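Speaker notes: "What does it cost to wipe a table?"
Given to the Poltton hospitality and facilities evening, 04/07/2022
Sylvie Cormier

(Notes as spoken, more or less. Slide changes are in brackets. I've taken out the bit where the microphone died.)

[Title]

Good evening. I've been asked to review a cleaning robot for people who run cafés, canteens and, in one case, a launderette, so I'd like to begin by lowering the temperature in the room. I am going to talk for a while about a cloth.

The product is the Oncombe surface care service. I say service because you can't buy it. You can lease it, you can trial it, and you can have a man called Gaëtan Bodin come out and set it up, and I recommend all of him. What you can't do is own the thing and keep it in a cupboard. Hands up who was hoping to keep it in a cupboard. Yes. So was Pons, and we'll come to Pons.

[What's on offer]

The offer has two tiers. The lower tier is called Wipe. The upper tier is called Wipe Plus, and I asked what the plus was, and it's chairs. It doesn't wipe the chairs. It knows they're there.

Both tiers come with the humanoid, the software, a set of cloths, a setup visit and a phone line. The minimum term is 20 weeks. Cloths are charged separately after the first set, and before you ask, yes, you can use your own, and no, they would prefer it if you didn't. I've put the wording from the contract on the handout. "Equivalent textiles may affect results." I've been married to someone like that.

(Pause here if they laugh. Carry on briskly if they don't.)

[What they promise]

The brochure says the robot will find a mark on a table and remove it. It uses the word "autonomously" a great deal, mostly near photographs of orchids. So I asked Gaëtan what it means on an ordinary morning, and his answer was better than the brochure. He said: you show it the table once, you tell it which surfaces are its business, and then each job is a single instruction. It looks, it picks a mark, it brings the cloth over, it presses, it wipes, it looks again. If the mark is still there it has another go. If it's there after a few goes it tells you, and you can go and stand beside it and scrub the thing yourself while it waits.

I found that rather companionable.

[What I asked for]

My terms for doing this review were simple. No orchids. A white table, because a white table hides nothing. Dark marks, because dark marks on a white table are what the public leaves behind. One cloth. And nobody from marketing in the building.

They agreed to all of it except the last, and to be fair she was very quiet.

[Where it does well]

Pressure. I had assumed this would be the weak point. If you've ever supervised a teenager with a J-cloth you'll know there are two settings, which are stroking and sanding. The Oncombe people have spent a long time on the bit in between, and I'd say it's the best thing in the package. The cloth goes down flat and it stays down. You could lease this for the pressure alone, if you were the sort of person who leases pressure.

Cloth handling, second. It keeps hold. A wad of cloth is a horrible thing to grip, it changes shape every time you look at it, and I've seen other machines drop theirs and carry on wiping with a bare hand, with every appearance of pride.

Patience, third. It does not get bored at the far end of the table. I do.

[Where it doesn't]

Speed. I timed one full table, start to finish, at 132 seconds. I then timed myself. I'm not going to tell you my time because I was showing off and missed a corner.

Edges. The rounded corners are slow going. It approaches a corner like somebody reversing a caravan.

Choice of mark. It doesn't always start with the one you would. I kept wanting to point. If you're a pointer, be warned, pointing has no effect, and you will look odd to your customers.

And cables. The trial unit works on a lead, and if you're thinking about a busy floor at lunchtime, please think about it for longer. Gaëtan says there's a battery version planned for March. I've written down that he said March. I have not written down which one.

[The Pons story]

Some of you know the Pons canteen on the Oladstead road. They took the lower tier on trial and ran it after closing. It did the tables. The manager was happy. Then they moved the tables for a leaving do, put them back slightly wrong, and the robot spent the evening declining to wipe anything, very politely, on the grounds that it had never met this furniture before.

The fix was a phone call and a new setup pass, 90 minutes all told, and it wasn't charged for. But I'd want you to hear that story before signing. If your tables move, budget for the phone line. If your tables are bolted down, you're the customer they dream about.

[Money]

I'm not printing the monthly figure because they've asked for it to be quoted per site, and because three of you will have haggled it down by the end of the evening. What I'd say is this. Don't compare it with a cleaner's wages. A cleaner does the floor, the bins, the loo, the fridge nobody owns up to, and notices when the back door's been left open. This does tables. Compare it with the part of your closing routine that is tables, and be strict with yourselves about how much of it that really is. For most cafés I've worked with it comes to around 20 minutes. For a canteen it's a good deal more, and there the sums start to look less silly.

[What I'd ask for in a trial]

Your own tables, not theirs. Your own mess too — jam, biro, whatever it is that children have on their elbows. Ask to see a mark it fails on, and watch what it does next. Ask how it behaves when somebody puts a mug down in the middle of a job. Ask for the cloth price in writing. And get Gaëtan, if he's free. He'll tell you when something's daft.

[Pictures, leave these up while people find their glasses]

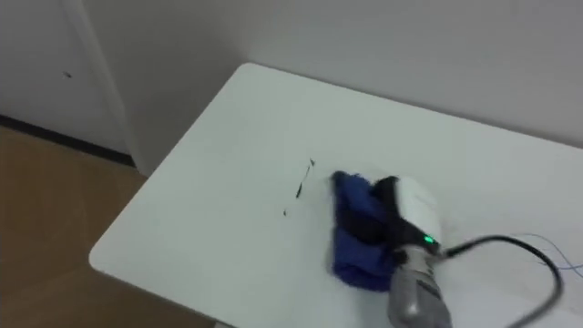
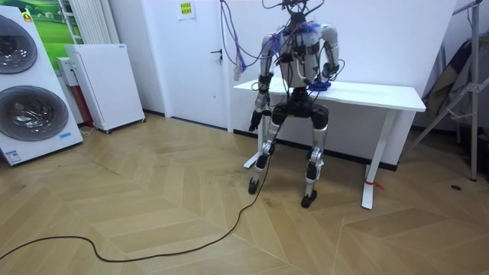
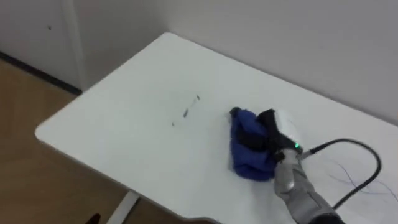

The blue cloth on the white table, from close in and from across the room.

QUESTIONS FROM THE FLOOR

I've kept the ones that other people might want. Names left out, as nobody signed anything.

Somebody asked whether it can do windows. No. It can do flat things at table height. I asked the same about a sloping counter and got a long silence and then the word "roadmap".

The launderette asked about folding. Different product, different firm, different evening. I'd love to come back for that one, it will be carnage.

Does it need to be that shape? A fair question, and the one I'd most like Oncombe to answer properly. You could put an arm on a post and wipe a table with it. Their case is that a thing with legs can get to the next table, and the one after. My own view is that if you've got one long counter, you should ask them for the arm on a post and see what their faces do.

What about spray? The trial I saw was cloth only. Wipe Plus is meant to include spray later in the lease. I'd treat that as a nice surprise should it ever happen, and wouldn't pay for it now.

Would I lease one? For my own place, no, I've got six tables and a nephew. For a canteen with fixed seating and a long evening clean, I'd do the 20 weeks and keep a diary. Write down every time you had to step in. If the diary's short, renew.

Handouts are by the tea urn. The contract wording is on the back, in bigger type than they use.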